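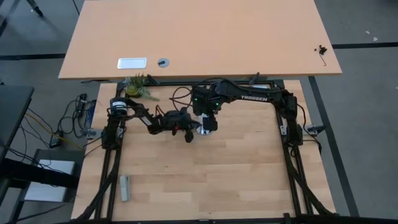 Words by the Lerumby neighborhood desk | 2024-10-24

Harish Vashisht has been making and mending tabletops for longer than he likes to admit, and when I stopped by the workspace on Hou Street he had his palm flat on the wood before we had finished shaking hands. "Feel that," he told me, and of course I did, and it was lovely.

The worktable he is fondest of is built from narrow planks, pale tan next to honey next to a light pinkish brown, and he spent a whole evening in May shuffling them around on his garage floor. "My wife thought I was doing a jigsaw puzzle," he said. "I suppose I was! You want the colors to wander a little. If they line up too neatly it looks like a flag."

The smoother, peachy table beside it came from Postska, a secondhand place that has since moved across town, and he paid 93 dollars for it after a good deal of friendly back and forth. He had budgeted 600 for the pair and spent the difference on oil, sandpaper and a very large lunch.

We talked for a while about light, too. He likes a bright room and a pale top under it — "you drop a screw and you see the screw" — and he is glad of the plant over by the monitor, trailing down the front of its pot. He would put greenery on every desk if people would let him.
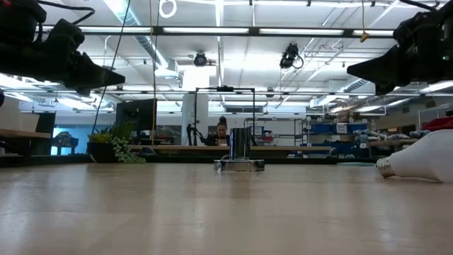
How often does a wooden worktable need to be oiled?

Every 6 months is plenty for one that gets daily use, Harish says, with a thin coat rubbed in along the grain and left overnight.

He is looking at a longer bench next, and has already gone back to Postska twice to measure one.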